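Game Writing and Puzzle Design – Handout 5
Lecturer: Ainhoa Olmedo

Topic: hints in adventure games
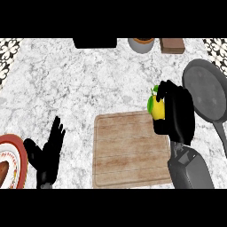
A hint should bring the player back to the puzzle and leave the last step to him or her. In Lanthorpe, the game we play in this course, every puzzle has three levels of hint. The first repeats a fact which the player already met. The second names the room. The third gives the answer – please use it only when you are really stuck.

Timing is also a design question. Casimiro's group offered the first hint after 25 seconds and their testers felt hurried. With a longer wait they complained less.

For next class:
Read pages 10 to 14 of the reader.
Write three hints for the clock puzzle, one for each level.
Bring them on paper, we will exchange them in pairs.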